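Print this chapter E-mail this page to a colleague

CHAPTER 4
What the Package Claims, and What the Shelf Does

Most writing on household food storage starts from a promise. Buy the right containers, sort by type, put the oldest at the front, and waste will fall. The promise may be sound. Very little of the writing stops to check, and the student who opens this chapter hoping for a storage system to copy will be let down by the first half of it.

Consider the Hemeseck pantry survey, which is quoted in nearly every course on home management. It took in 3,000 households, and 62 percent of them said they "regularly" sorted their dry goods. Ashwin Shetty, who went back to the original forms, found that the word had been left for each household to define. One family meant every evening. Another meant before the holidays. A figure built on answers like these tells us that people think well of sorting, and we should be slow to let it tell us more.

The follow-up study in Trirnville was smaller, with 40 kitchens, and better. Bhavana Kotian and Saranya Arumugam asked people to bring their packaged food to the table and handle it piece by piece before anything went back in a cabinet. They wrote down which side of each package was looked at first. That is a dull thing to record – and it proved more useful than any of the questions about habits.

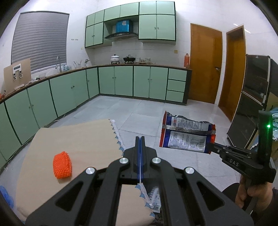
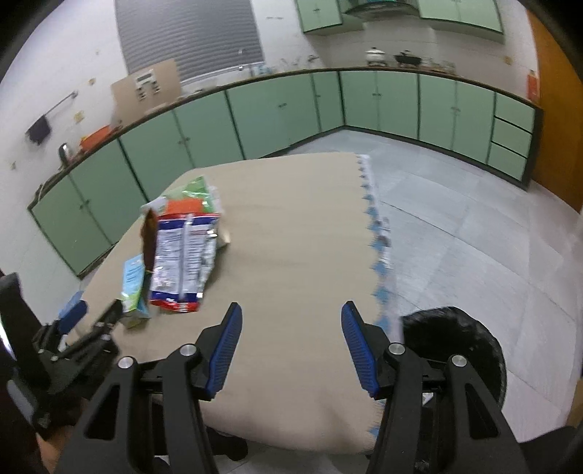 Packaging is designed to be sold from the front and is then stored any way it will fit. The date, the weight and the storage advice tend to be somewhere else, in type that few shoppers would call generous. A snack bag with its panels of small dark text, or the glossy packet lying with its back and its sealed seam showing, asks a good deal of a person who only wants to know whether it can wait another month. Advice to "read the label" assumes good light, good eyes and a flat surface. Crinkled plastic offers no such surface, and a crumpled bag is worse.

Senthil Ramasamy has argued that the answer is to move everything into clear jars. We are not persuaded. A jar shows what is inside it and loses the date unless someone copies it over, and in the Trirnville notes the copying was the first step to be dropped. Zamfira Stanciu makes the opposite case, for leaving food in its own package and standing it upright in a drawer. Her case is stronger, though she tested it in only 2 homes, one of them her own.

Section 4.1 deals with dates and the several things they can mean. Section 4.2 takes up the Kurup method of shelf rotation, including the parts its supporters leave out. Before reading on, take five packages from your own kitchen and find the storage advice on each. Write down how long it took, and keep the figures for the exercise at the end of Section 4.2.

Print this chapter E-mail this page to a colleague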